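Keep the washing-up rota off the wall

Every shared kitchen I have used has had a notice about washing up. The one at our office, on the second floor of the Kostitz building, has been rewritten 5 times. It began as a polite request. The current version is laminated, has a list of names on it and uses the word "offenders".

I think it should come down, and I think most notices like it should come down as well.

A notice is written by someone who is cross, and it is read by people who did nothing wrong. The person who left the porridge pan in the sink in September did not see themselves in it. Carolina Bastos, who washes her mug before she has finished swallowing, read it and asked me whether it was aimed at her. She now drinks her coffee at her desk and carries the mug home in her bag.

Rotas are a little better, but they have their own trouble. Once a job has a name against it, everyone else stops doing it. A spoon that anyone would have rinsed in passing is left for whoever has the week. When that person is off sick, the spoon stays where it is and collects company. We tried a rota for most of a year and the sink was never worse.
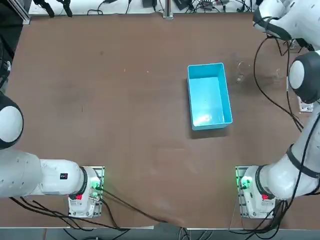

What has worked in the places I have seen it work is having less. My sister-in-law, Celeste Morais, rents a desk in a building called Figueroa, where 200 people share one kitchen. Each of them has one mug and one plate, kept on a numbered shelf, and the common cupboard holds almost nothing. If you want a second mug you have to wash the first. There is no notice.

Arnaldo Rebelo, who sits opposite me and disagrees with most of this, says it is mean to visitors. He may be right. A visitor should be offered a cup without having to hear about the system. Two spare mugs on a high shelf would deal with it, and whoever makes the tea can wash them afterwards.

His other point is that a dishwasher would end the argument. We had one at my last job. We argued about who emptied it.

I have asked for the laminated sheet to be taken down after the new year, along with half of what is in the cupboard. The chipped bowls can go first, and then the fondue set.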